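Project Report: What Happens When a Famous Person Changes Their Name?
Media and Culture, final project

Why I picked this

My first idea was a project about celebrity perfume, and I'm so glad I dropped it. What got me instead was a tiny item in a gossip column about an actor going back to the name she was born with. The comments under it were wild! Half the people were cheering her on and the other half were annoyed, like she had moved all the furniture in their house. I wanted to know why strangers care so much, and whether the people who write entertainment news treat a name change as real news or just filler.

So my question was pretty simple. When a celebrity changes their stage name in the middle of a career, how does the coverage talk about it, and do regular fans go along with it?

How I did it

I collected 20 articles about stage name changes (singers, actors, a couple of wrestlers) and read every one of them twice. The first time I just read for fun, with a snack. The second time I marked who got quoted, whether the old name or the new name came first in the headline, and what reason was given. I wrote all of this in a notebook and then typed it up, and if I did it again I would go straight to a spreadsheet. My handwriting cost me a whole evening.

I also made a short survey and sent it to people in my dorm and in my cousin's bowling league, which sounds random, but I wanted some answers from people over forty. The survey asked if they remembered a name change, what they call that person now, and whether it bothered them.

Then there was the interview. Bradley Lockwood writes a weekly entertainment column called Furkance and he was nice enough to talk to me on the phone for way longer than he promised. I had a list of questions and we got through maybe half of them, because he kept telling stories (great ones, mostly not usable). 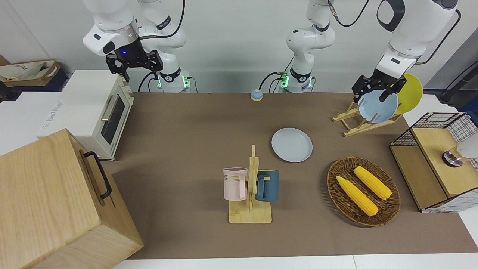

What the articles did

The old name won the headline almost every time. Even when the whole point of the story was that the person wanted to be called something new, the headline led with the name everybody knows. Bradley told me that's about search. People type in what they remember, and a column that uses only the new name on day one gets no readers. He didn't love it, but he does it too.

Reasons were where it got interesting. Marriage and family reasons got warm, friendly coverage. Religious reasons got careful coverage, with long quotes and not much comment from the writer. And if the reason was just "I felt like it," the tone got snarky fast. One blogger used the word "rebrand" so many times that I started underlining it in red.

I also noticed that very few of the writers went back later. There would be a big burst in the first day or so, and then the person would show up months later under the new name with the old one in parentheses, like it had always been that way.

What people told me

My survey answers were messy! Most people said they didn't mind a name change, and then on the next question they used the old name anyway. The bowling league was more stubborn than the dorm, but not by as much as I expected. One man wrote that he would call a singer whatever she wanted as long as she played the old songs, and I think about that answer a lot.

Fans who really follow somebody switch over fast. They even correct each other online, sometimes pretty fiercely. Casual people take forever, because they only hear the name once or twice a year.
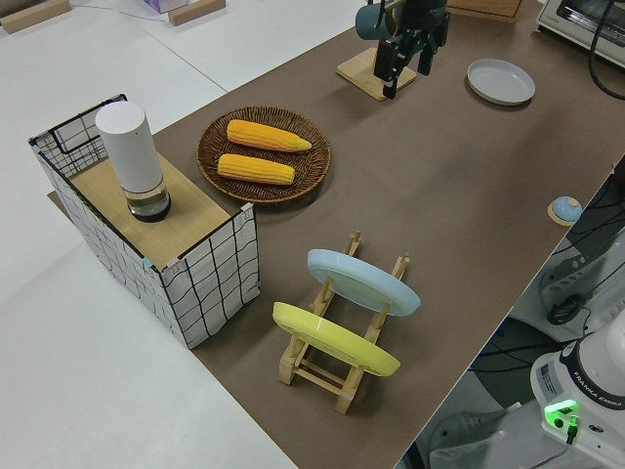

The hardest part of the whole project was the writing, and it went through a bunch of drafts. My first one ran close to 3000 words and it was basically me retelling every article one after another. My teacher's note said "group these," so I printed the thing, cut it into strips, and sorted the strips by theme on the floor. It helped so much. What I really needed was a rectangular basket like the white one with the black grid print, with a board across the top for a lid, because the strips went everywhere every time someone opened the door. I lost one about a wrestler and had to go find the article again.

What I'd change

My 20 articles were all in English and nearly all from American sites, so I can't say much about how this works in other places. I'd also like to compare men and women properly. I had a feeling that women got asked "why" more often, but I didn't set up my notes to check that, and a feeling isn't a finding — my teacher wrote that on the board in December and it stuck.

I would also record the interview. I took notes by hand while Bradley talked at full speed, and there's a great line about award shows that I only have the first four words of.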